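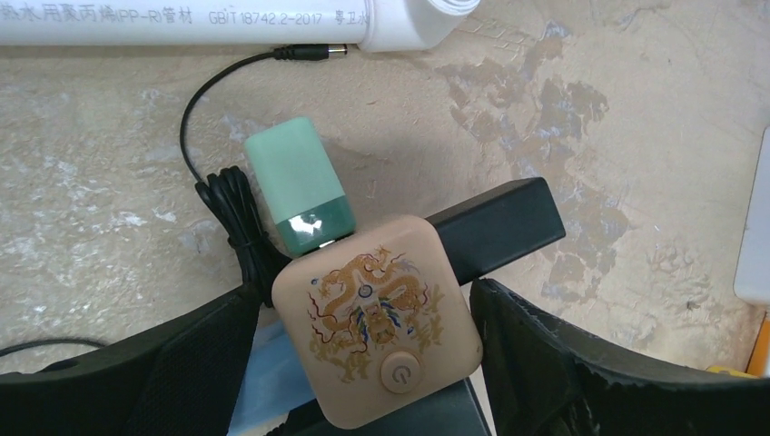

Most of you run a small building of some kind, so I'll start with the question I get asked most: why does the hot water take so long to reach the far tap? At Stotley we had 395 complaints about hot water in one year, and the far tap was in nearly all of them. People blame the boiler. I did too, for a good while. The pipe is usually the first thing I ask to see now, and I look for the printing on it. The white one on the slide has a line of gray characters along it, and in the middle of them you can read PP-R, which is polypropylene, and a standard number, GB/T 18742.2-2017. It's hot-water pipe. A line like that saves you a phone call. Write it down before anyone boxes the pipe in.

Next slide – the Jultthorpe floor plan. Point to the boiler room, then the kitchen at the other end.

The run from one to the other was laid out for a laundry that closed long ago. The pipe was sized for the laundry. The kitchen sink draws very little, so all the water sitting in that wide pipe has to come out before anything hot arrives. Turning up the boiler does nothing for the wait. It only makes the water hotter when it gets there, and that's a scald risk for whoever is washing up.

Obsa Weldu did the survey and timed each tap first thing in the morning, before anyone had used one. Do it at that hour or the numbers mean very little.

Pause for questions on timing. There's usually one about showers.

Now the options we priced. A small heater under the kitchen sink came to $700 fitted. A return loop with a pump was more than the building could spend, and it would have meant opening the corridor ceiling. Insulating the run we could reach cost $300. Insulation won't help the first draw of the day. It does help at lunch, when people use the tap on and off.

Baptista went with the heater and left the rest alone. Vira did the insulation and then the heater the following May. Joana Correia has the bills for both if you want to compare – ask her at the break.

Last slide, the checklist. Leave it up while people copy it.

Time the far tap cold.
Note the pipe size and the printed line.
Find the valves and tag them.
Get 3 quotes, all for the same work.

Handouts are by the door. Catarina Abreu is up next, on drains.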